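Laundry sorting: tray on a stand, or just use the floor?

Forum > Home & Household > Laundry and Linens

ukholm_annex
Posts: 431
We have a white plastic tray sitting on a light wood stand next to a pillar, and that is the whole sorting station. Gray carpet tile, black baseboard, zero charm. Clothes get picked up and the dark stuff goes to the tray. My question is whether the tray earns its spot or whether I should get a real hamper like a grown-up.

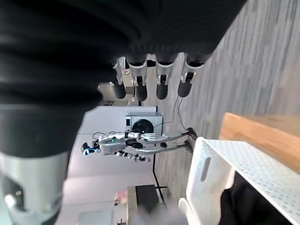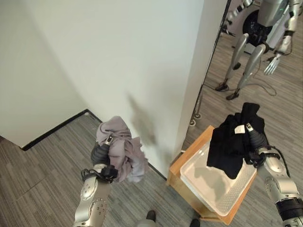 The stand is the right height for me, so I don't have to bend, and that's the best thing I can say for it. The tray has a raised rim but it's shallow. Four shirts and a pair of sweatpants and you've got a landslide.

leonora_manalo
Posts: 1393
Keep the tray. A hamper is where clothes go to be forgotten. I had a beautiful one with a lid and I once found a swimsuit in the bottom of it in February.

jomar18
Disagree with Leonora, as is tradition. A tray is a plate for laundry. Get two hampers, one dark, one light, and stop serving your T-shirts like appetizers.

ukholm_annex
Two hampers means two more things standing on the carpet. I already vacuum around the stand and the pillar, and the pillar isn't going anywhere.

Zuzanna Śliwiński
What are you doing with the light gray things? If darks get the tray and grays get "wherever," you don't have a sorting station, you have a tray.

ukholm_annex
Grays go on the floor by the wall. I was hoping that wouldn't come up.

Zuzanna Śliwiński
It came up. Carpet tile sheds, especially the streaky kind, and you'll be picking fuzz off everything. Put a second tray under the stand if it's open at the bottom.

jomar18
Or a hamper.

leonora_manalo
Read the care labels while you're at it. If you're handling each piece anyway you may as well pull out the ones that can't go in the dryer. My tray is for exactly those and it never overflows, mostly because I own three nice things.

singhal_b
I paid 18 bucks for a folding hamper and it folded. With the clothes in it. Team tray.

jomar18
Mine has stood up for years. Maybe don't put 100 pounds of jeans in it.

singhal_b
It was towels.

ukholm_annex
OK, I'm ordering a second tray for the grays. If it doesn't fit under the stand I'll be back to hear about hampers.

jomar18
I'll leave the tab open.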